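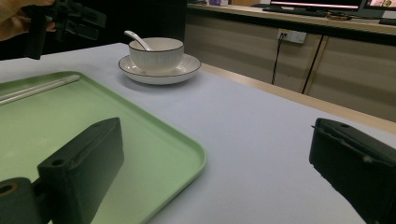 *Chopsticks, mint tray, white table.*

## Table Settings, Small Ones

I have been setting tables for one for a good part of my adult life, and for most of that time I did it badly: a fork, a plate, a paper towel folded once if company was expected and then canceled. This gallery is my attempt at reform. It is short, as reform tends to be.

The rules were simple. Pale things only, nothing with a rooster on it, and a tray, on the theory that soup for one deserves the same ceremony as airline chicken. I had 15 trays to choose from in the cupboard at Ledley, most of them inherited and most of them brown. The mint green one won by a mile. It has rounded corners and a low rim, it is plastic, and it makes no claim to be anything else.

The chopsticks up top are thin and white and have no rest. I own 2 rests. One is shaped like a fish and the other is shaped like a fish that has been dropped. Until I find a third that behaves, chopsticks go straight on the tray, side by side and on a slant. Laying them square to the rim looks tidier, but it gives lunch the air of a job interview.

My aunt in Trollden would put a cloth under all of it. She irons napkins on Friday morning and has views on people who don't. I tried a cloth once. It slid, the tray slid with it, and I ate a very flat lunch off the floor tiles.

Then the soup end of things.

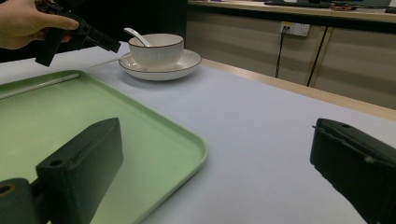

Kazimiera Pawlak wrote back that a saucer under a soup bowl is the only part of a table setting she would fight for, and that she would give up the tray, the chopsticks and the soup itself before she let a bowl sit on bare wood. She also wants it known that a spoon belongs on the saucer until somebody is ready to eat.

I take the point about the saucer. Mine is round and white with a dark rim line, and the bowl has one too, with grooves around the outside that are pleasant to hold and tedious to wash. The spoon stays in the bowl. It is a white ceramic one, and on a saucer that kind rocks like a small boat every time I lean on the table.

Noodles next, in November, if the brown trays haven't staged a comeback.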